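I have now read the fourth "swap your detergent for this" article in a month, so let me be a crank about laundry stripping for a while. Thread.

The pitch: your clean towels are secretly filthy. You soak them in a tub of very hot water with borax, washing soda and detergent, you wait, the water goes brown, you gasp, you film it. The brown water is supposed to be the proof.

Proof of what, though? Put any colored towel in near-scalding water with a big dose of alkaline powder and leave it there for hours. Some dye is going to come out. Some detergent you never rinsed properly is going to come out too. So will body oil, sure. The water can't tell you how much of each.

The videos always use a dark red or navy towel. I'd like to see one done on a white towel that gets washed weekly on warm with a normal dose. I looked for one on Friday. I found one. The water was the color of weak tea and it had 16 likes.

My own stuff gets a regular wash, a second rinse and a line when the weather's decent.

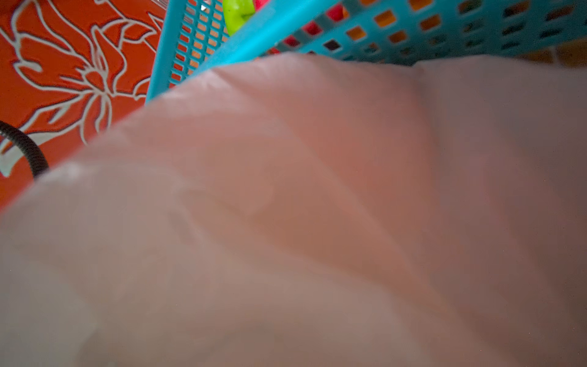
Magdy Hajji replied that I'm being unfair, that his gym towels smelled sour for a year and one strip fixed it, and would I like to come over and sniff them.

I believe him! A long hot soak will help a sour towel. My complaint is with the part where everybody gets told to do it, on everything, every season, with three boxes of powder. If one load smells bad, soak that load.

Also, he told me later in the same thread that he'd stopped using fabric softener that week. So which one fixed it? He doesn't know. I don't either. Softener leaves a coating on terry cloth, and plenty of towel labels tell you to skip it.

Then there's the product end of this. Vivon sells a "stripping kit" now. Two pouches. I read the back of both in the store. One is washing soda with a scent in it. The other is an oxygen bleach. You can buy each of those plain, one aisle over, in a box that lasts most of the year.

The Vivon pouch says it "resets fibers." I emailed to ask what a reset fiber is. I got a nice note back from customer care with a coupon in it and no definition.

Sitska went the other way and sells sheets, the thin dissolving kind. "200 loads of freshness." Read the small type and a load is a small load, lightly soiled, one sheet. Most people I know run a full drum and toss in two, so there goes half your freshness.

I tried the sheets for all of May. They were fine on shirts. They did nothing for a collar with sunscreen on it, and on a cold quick cycle I got a gummy streak down a pillowcase. Maribeth Dalisay says hers dissolve every time if she tears them up first. OK. But then I'm tearing up paper to do laundry.

And the packaging halo bugs me. Every one of these brands shows you a plastic jug with a sad face on it. Fair, jugs are bulky. But my last order of sheets came in a cardboard sleeve, in a pouch, in a mailer, and the refill club wanted to send me another one every few weeks whether I'd finished or not.

Meanwhile there's the plastic that already comes into the house with everything else – I'd rather see someone sell me less of that.
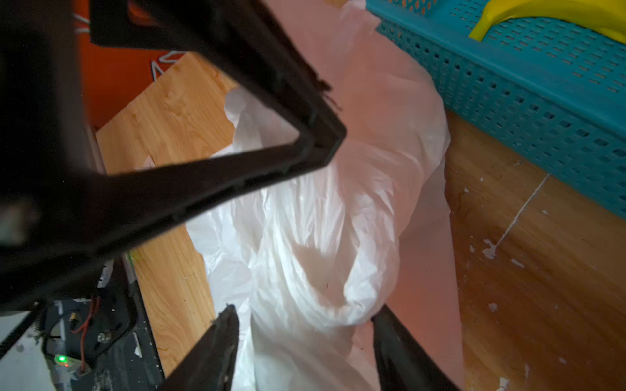 Thin plastic bag, wood-grain table. No sad face on this one.

Someone will ask about vinegar. Vinegar in the rinse is OK now and then. Vinegar and baking soda together is a science fair volcano, and afterward you mostly have salty water. Don't put vinegar anywhere near chlorine bleach, please, that one is a real hazard.

What I think works, with no kit: use less detergent than the cap suggests. Don't pack the drum. Clean the washer's gasket and filter, which is where a lot of the smell lives. Dry things all the way before you fold them.

I know that's boring. Wilfredo Tagle called it "advice from the back of a 1970s washing machine manual" and I'll take it.

If anyone has a side-by-side with the same towel cut in half, one half stripped, one half just rinsed twice in hot, send it to me. I'll post it even if I'm wrong. Please no more pictures of brown tubs – I have seen the tubs.

Muting this for the evening, I have pillowcases to get in.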